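Workshop Tips: When a Bench Arm Stops, Sags or Snags

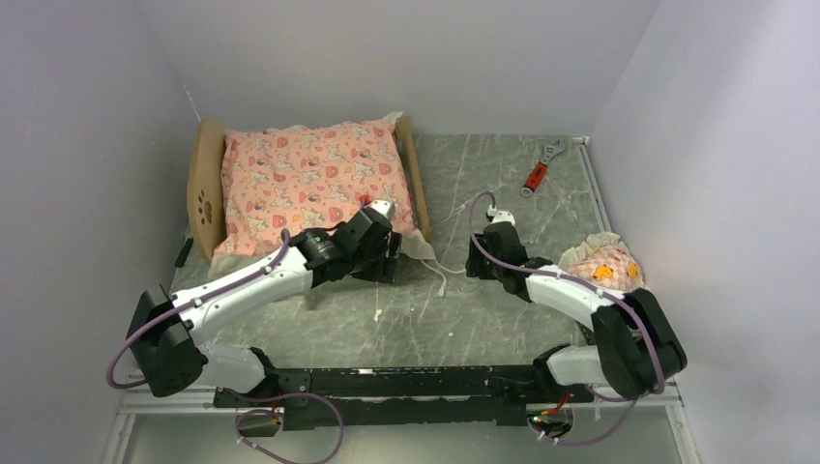
Most faults on a small two-arm bench setup are in the cables. The joints get blamed because the joints are where the motion stops. Before you take a housing apart, spend a few minutes on the wiring, with the power off and the emergency stop pressed in.

These notes came out of one fault on the Silthorpe bench in October. The left arm went limp at the end of a long reach and the gripper came down on the work. No one was hurt and the part underneath was soft. The controller logged error 652, listed in our fault sheet as loss of communication with the wrist. The right arm kept moving for 2 seconds before it was stopped by hand. That second part is the one that matters for safety, and it gets its own section further down.

Finding the bad cable

Move the arm by hand through its full range with the power off. Watch the cable, not the gripper. At full extension there should still be some slack at every joint. If the cable goes tight at any point, that is where the conductor will break, usually just inside the plug.

Look at the ties next. On the arms in the picture, the purple cable on the left one is held to the upper link with small white ties. A tie should stop the cable from wandering and still let it slide a little. If you can't turn the cable under the tie with two fingers, cut the tie and fit a new one.

Check the loops by the base. A loop that hangs below the base can catch on a sleeve, a drawer handle or the edge of a cart. Ours had been pulled hard enough to lift one side of the connector off the board. It still made contact with the arm folded. It lost contact with the arm stretched out, and so the fault came and went for a week and was written up three times as a motor problem.

Reseat, then test:

1. Power off. Wait for every indicator light to go out.
2. Unplug the connector by its body. Do not pull on the cable.
3. Look for bent pins and for a dark mark on the plastic. A dark mark means heat. Replace both halves.
4. Push the connector home until it clicks.
5. Power on with the arm folded and supported.
6. Run the slow reach test, one arm at a time.

A green light tells you the board has power. It says nothing about the data lines. Error 652 showed up on our bench with the lights on.

Supporting an arm that may drop

Many small arms have no brakes. When they lose power or signal, they fall. Before any test, put something soft under the gripper. A folded towel will do, and so will a doll mattress. Keep fingers out from between the gripper and the floor, and out from between the links, where the pinch is worse.

Never catch a falling arm. Let it land and inspect it afterward.

Two arms, one stop

Our arms were set up as separate devices. When the left one faulted, the right one had no instruction to stop and went on with its last move. The fix was a setting in the Trerkska controller, parameter 1015, which ties the fault state of each arm to the other. It ships turned off. Turn it on, then prove it: with both arms moving slowly over a clear floor, use the test menu to force a fault on one. Both should stop. Repeat with the other arm.

Do this again after any firmware update. Build 1761 put the parameter back to its default on our bench with no message on the screen.

Clear the floor

Hand tools come out of the enclosure before power goes on. An adjustable wrench left near a gripper is easy to miss from the front — and a gripper that closes on a steel handle at full force can strip its own gears. Count tools in and out if more than one person uses the bench.

Loose cables on the floor are the next thing. Thin white ones are hard to see on a light or marbled surface. Tape them down along a wall or swap them for a color that shows up.

Fabric edges and lace can wind into a two-finger gripper. Keep the closing speed low for cloth work, and stop the run if a thread goes in. Cut the thread free with the power off.

Spares to keep in the drawer

One full cable set for each side, a bag of reusable ties, two spare connectors and a label maker. We use Ladefoged strain reliefs at the base and replace them whenever a cable is changed. Gasimska makes a right-angle version for benches with little room behind the rail. Write the date of the change on the label and stick it to the cable at the base end.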